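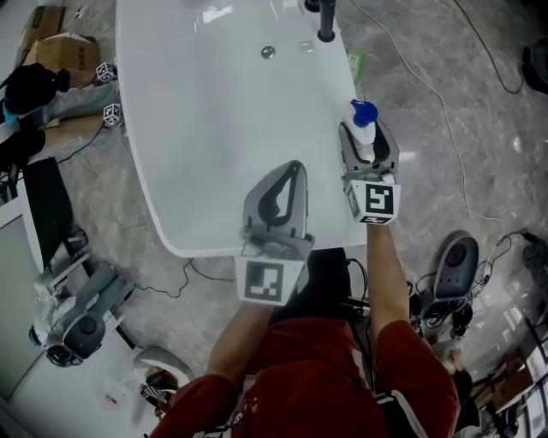 Today was grip maintenance day on our cell, so a short thread on how we look after the two hand-held grippers.

First the marker cubes. Each gripper carries one at its base, and the tracking depends on it completely. I clean every face with a dry cloth, then I push it lightly with my thumb. If it moves, the screws get tightened before anything else.

In February we lost 300 recordings to one loose cube. The numbers looked fine, only the position was drifting by nearly 2 mm. Jordan Clegg found it, I did not.

Second, the fingers. We look for small cracks at the root of the curve. The left pair was replaced last month, the right pair is older and I keep an eye on it.

Then the test objects. A pump bottle is my favorite – smooth body, awkward top, and it shows quickly if one finger closes later than the other. I do 19 picks with each hand, slow ones first.

Glossy white table gives reflections in the tracking, so we turned down the lamp on that side. Matte cover is ordered from Makico, still waiting.

Next on my list is the cabling at the arm base. It needs new ties and labels at both ends. Will post when it is done.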